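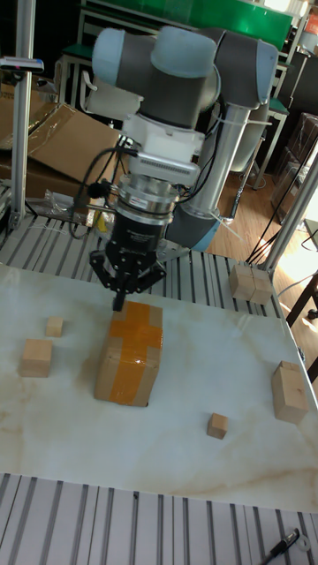 Section 4: Setting Up Your Zesside Countertop Water Filter

Before you start, find a calm half hour and clear a little room beside the sink. The job isn't hard, but it goes much more pleasantly when you aren't balancing a filter housing on top of the dish rack (I have done it, and I don't recommend it).

4.1 Check your faucet

1. Unscrew the aerator, the small mesh tip at the end of the spout. Turn it by hand if you can. If it's stuck, wrap it in a dishcloth and use pliers gently.
2. Look for threads. Threads on the outside take the plain brass adapter; threads on the inside take the one with the collar.
3. Press the rubber washer flat into the adapter, screw the adapter on, and stop when it feels snug.

Note: Pull-out spray faucets can't be used with this kit. The Londik under-sink line is a better match, and our help desk will gladly swap one for the other if your kit is unused.

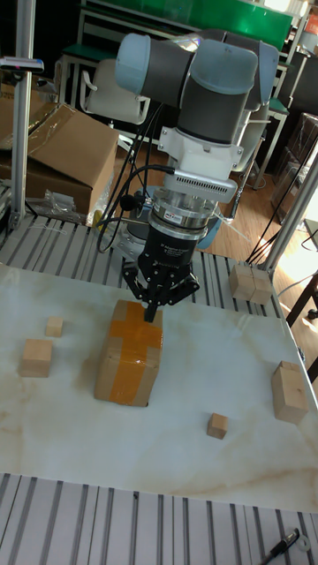 With the adapter in place, you're ready for the diverter valve, the piece with the little lever that sends water either to the filter or straight down into the sink as usual.

4. Thread the diverter onto the adapter with the lever facing you.
5. Push the white hose into the port marked IN until you feel it stop, then tug it lightly. It should stay put.
6. Run cold water with the lever in the sink position and watch the joint for a minute. If it drips, take the diverter off, reseat the washer, and try again.

Caution: Never send hot water through the filter. It damages the cartridge, and a damaged cartridge can't be rescued.
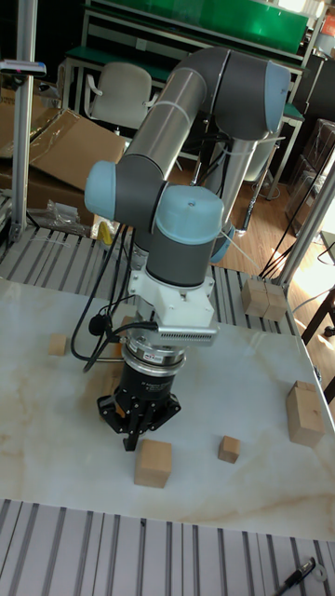 Flushing and First Use
Written by Agata Sorrentino, with corrections from Jianhua Jin

A new cartridge always sheds some fine black carbon dust, so please don't be alarmed when the first water comes out gray. It's harmless, and your houseplants won't mind it a bit!

7. Drop the cartridge into the housing, arrow pointing up, and hand-tighten the lid.
8. Move the lever to the filter position and open the cold tap slowly.
9. Let it run for 2 full minutes, or longer if you still see gray.
10. Write the month on the sticker under the lid.

Change the cartridge after 300 gallons. A smaller household may get a good long while out of one, but if the flow slows to a trickle, change it early.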